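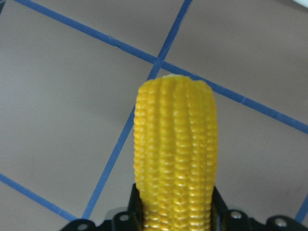
Jaw faces are done and back on, so those of you waiting for the drawings can stop poking me. The old ones were flat all the way down and the corn kept rolling a bit as they closed, then you'd lift and it would lean over like a drunk. New faces have a raised upright bit that presses on the side of the cob, and it stands up properly between them now, tip up. You can see where the kernel rows get small and tight at the top, that end is hopeless to grab, so always go in low. Screws are the silver round heads on the black, leave them alone please, they are done up to where I want them and somebody (you know who) went round the last lot with a driver and undid an evening's lining up.

Print this message | E-mail this message

Right. State of play for the Bastent table, in a rush, I'm off out in ten minutes.

Picking is good. Placing in the pot is good. The lid is what's left, and the lid is a pig. The wrist camera program (Pestora, latest copy is in the shared folder, NOT the one called pestora_new, that one is old) finds the yellow blob first and then tries to work out which way it points. With no lid that's easy. With the glass on it picks up the shine on the rim and thinks the cob is longer than it is, or bent, or there are two of them. It then wants to go and pick the thing up through the glass. I've got a soft stop in for that so it just sits there and sulks, but it's not an answer. 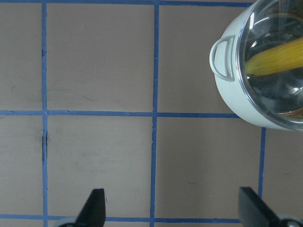
Wrist view, lid on, fingers open. The bright streak on the left of the rim is what upsets Pestora.

What I've tried so far:

Turning the brightness cut-off down. Loses the streak, loses half the kernels too. No good.

Masking the rim as a ring. Works if the pot is where you think it is. Move the pot and you've masked a bit of table.

Finding the pot first from the handle, then masking from there. Best so far. The loop handle shows up nicely with a gap in it and nothing else on the table has that shape. Slow though, and falls over if the handle is turned away from the wrist. I've asked everyone to leave the handle where the wrist can see it and so far everyone has, thankyou.

Numbers, as people keep asking. The log had 1,372 goes in it last time I looked, that's everything since January including the silly ones. With no lid, 85 per cent end up in the pot at first try. With the lid on I'm not going to quote you a figure as I keep changing the program between goes and it would mean nothing. The arm comes back to the same place within 2 mm if you let it go home properly, worse if you stop it halfway and start again from there, so don't.

Lau finger pads. I ordered one packet to try. They're alright, a bit soft. They want the fingers further apart at the start than we've been running, so I've set the open width to 50 mm over what it was and it goes there every time at the start of a run. If you've got your hand in between when it homes, that's your lookout.
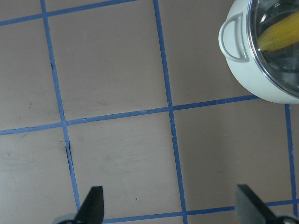

Another one with the pot up in the corner. Look at the left-hand tape line, that dark seam is on the last picture too.

The tape, then. I know the tape looks rough. It was laid by hand with a steel rule and there are wrinkles and small gaps in it, and a place on the left line where the dark seam runs beside it. I've been asked twice to pull the lot up and do it again neatly. Please don't, at least not yet. The squares are there so that we can say "pot in this one" and put it back in this one, and for that they are plenty good enough. Pestora doesn't use the lines for measuring, it did for about a week and I took it out, it got horribly muddled by the seam. It thought it was an edge. If somebody really wants to relay it, do the lot in one go, take a picture from the side camera before and after, and tell me, becuase all the saved pot positions go by square.

Same goes for scrubbing the top. The scuffs don't matter. Soggy tape does.

Jobs going, anyone:

- a proper stop for the lid, so it can't slide when the arm brushes it. Cork? Felt? I've no strong view
- tidy the leads on the desk end, both pendants are lying among them and it's a matter of time before one goes on the floor
- a shade or bit of card for the lights over the pot, worth a try before I rewrite anything
- someone to read my notes and say which bits make no sense

The side camera is up as well, so you can now see what the arm is doing without leaning in. Worth having on the screen whenever you try something new, the wrist view tells you nothing about where the elbow is. I put the arm's long tube into the light fitting in January while watching the wrist view and feeling pleased with myself.
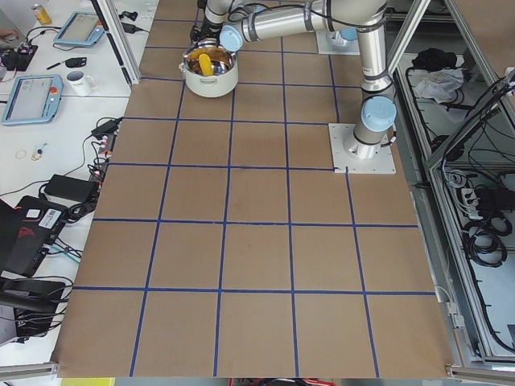

Roya Vahidi wrote:
> Two questions before I drive over from Nallerley with the spare supply.
> First, does the second arm have to be live while the first one is
> doing the pot? I would much prefer to have it switched off at the wall
> until we have agreed who moves when. Last time I was there both were
> powered and I could not tell which pendant belonged to which, and I
> did not like having to guess with my finger over the stop.
>
> Second, have you thought about lifting the lid with the other arm
> and doing away with looking through the glass altogether? It seems
> to me a great deal of effort is going into reading a picture that
> we could simply make easier. A knob of some sort on the lid and a
> slow straight lift. I can have a go at a knob at home, I have some
> beech offcuts.
>
> Also is there still a fee to pay for the evening slots or has that
> gone into the monthly one?

First one, no it doesn't, and you're right, off at the wall. I'll put a label on the plug. And a label on each pendant while I'm at it, coloured tape to match the arm, should of been done on day one. Until that's on, rule is one arm live, one person on the pendant, and that person says "moving" out loud. Feels daft. Do it anyway.

Second one, yes I've thought about it and I keep putting it off, as it means getting both arms to agree where the pot is and at the moment they each have their own idea. The plates they stand on were bolted down on different days by different people and the second one sits further back than the drawing says. We'd need to measure between them properly, from plate to plate, not off the tape. If you're up for an afternoon with a long rule then bring the beech as well and let's do it. Keep the knob fat, flat sides, nothing tapered, the pads slide straight off a taper. Taller than you think. I'd like the fingers well clear of the glass when they close.

I'd still want to fix the reflection thing mind you. Other people will want to use the program on jars and so on, and I've got the handle trick half working and don't want to bin it.

Fees: gone into the monthly one, nothing extra for evenings. Ignore the sheet by the door.

I'm there Fri 6 April from teatime if anyone wants to see it run. Bring your own mug. Spare fingers and the leftover pads are in the tin marked bits, old fingers are in there too so check you've got the ones with the upright before you fit them.

Got to go, will put the drawings up tonight or tomorow.

Print this message | E-mail this message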